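Estrella Readers Board > Ernness books > Spoilers OK

Topic: Is Patix really dead at the end of book 4?

saltmarsh_kit
Finished The Ninth Ferry last night and I'm a wreck. My sister says Patix is gone for good and I should quit hoping, but I went back over the bridge chapter and there is no body. There's a cloak and a lot of smoke. The Wardens in Ernness can all step out of their shadows for a few seconds, we saw Stiditar do it in book 2, so why couldn't he?

dunmore63
He's dead. Sorry kit. Stiditar could do it because she had the second lantern. Patix gave his up in chapter 28, on the page, in front of witnesses. If he can shadow-step without a lantern then the whole price of being a Warden is meaningless and I'm going to be pretty mad about it.

Renato Cruzado
Disagree with dunmore, as usual. Read chapter 28 again. He hands over a lantern. The text never says it's lit and it never says it's his. Remember he took one off the drowned Warden in book 1 and it never got mentioned again? I've been waiting three books for that thing to show up.

dunmore63
"Never got mentioned again" could also mean the author forgot about it. She forgot the horse.

Renato Cruzado
The horse is in book 3!! It's in the stable at the inn, gray with the torn ear.
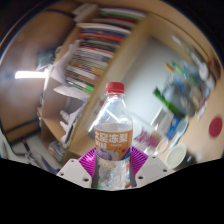 Page 6

saltmarsh_kit
OK I looked up the horse and Renato is right, torn ear and everything. So she doesn't forget stuff. I'm feeling better already.

dunmore63
I'll give you the horse. I won't give you Patix. The chapter headings are all from his diary up to the bridge, and after that they switch to hers. That's a pretty loud way of telling us.

Agnese Vanags
Hi, mostly a lurker. I always figured the headings switch because she's carrying the diary now. The handwriting gets called "cramped" in the last one, and Stiditar writes big loopy letters (she can't fit her name on the guild form, it's a whole joke). Patix is the one with the cramped hand. I could be way off, I read these out of order and started with book 3.

Renato Cruzado
Oh that is GOOD. I've read it twice and missed that.

dunmore63
My copy says "crabbed," so maybe the paperback changed it. Either way you write small if you're running out of paper — and she's on a mountain with one notebook. I don't think it proves a thing.

saltmarsh_kit
Started with book 3?? Did you even know who the ferryman was?

Agnese Vanags
No! I thought he was her dad for the whole book. It kind of works that way, too.

Renato Cruzado
Back on Patix, can we at least agree the lantern from book 1 has to be somewhere? My bet is the ferry. He's the only one besides the ferryman who ever goes below deck, and there's that odd line about the light under the boards.

dunmore63
That's moonlight on the water. But fine, I'll agree it's somewhere. If it's on the ferry I'll come back in December when the new one is out and say so.

saltmarsh_kit
I'm saving this page so you can't wiggle out of it. Starting over from book 1 tonight and I'm going to mark every single lantern.

Last post in this topic: 20 Jun 1999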